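The arm and the people beside it

By Aiman Ngui
2022-12-27

I have worked with sorting for a large part of my life, first by hand and later at a desk from where I plan the work of others. At Priviver we sort returned parts into trays. When the management told us that robot arms would come to the hall in Lunde, I was asked to write down my opinion for the staff paper. It took me longer than I expected, because my opinion changed while I was writing.

At first I was against it. A good sorter handles up to 1,000 parts in a shift, and she also sees things that are not in her instructions, for example a crack or a wrong label. Wenche Sandberg once stopped a whole delivery of 400 parts because the color looked strange to her. I could not imagine a machine with this kind of suspicion, and I still can not.

Then I was invited to the training room, where the arm is first taught in simulation. Holger Grønli, who is responsible for the teaching, let me sit beside him for two days. I had prepared myself for something complicated. The task on his screen was colored cubes and two flat platforms, almost like toys, and the question was which cube belongs where. This is our work too, if one takes away the noise and the cold from the loading gate. I felt a little offended by it, and then I became curious.

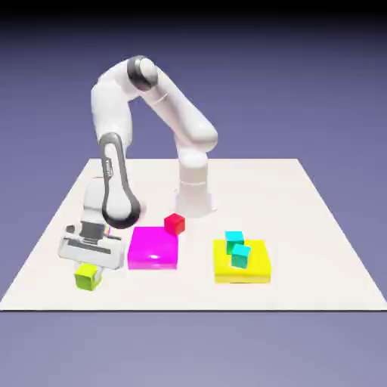 What we should ask for

With cyan cubes on the yellow platform and nothing on the magenta one, a sorter would ask what the rule is. Somebody must decide the rule, and somebody must notice when the rule is stupid. In my view this should be the people who did the sorting before, and they should be paid for it. Today the rules come from Drirnik, our supplier, whose engineers have visited our hall only once.

The management says that nobody will lose the job before the end of January. I find this a poor promise. A better one would be hours for training, inside the normal shift, and a right to stop the arm without asking a foreman first. Birger Tveit has said that such a right will be misused. I have known my colleagues for many years and I do not believe it.

I am no longer against the arm. My back has lifted enough trays – it would not miss them. But I want Wenche to sit in the chair beside Holger, and I want her to sit there before the first arm is bolted to the floor.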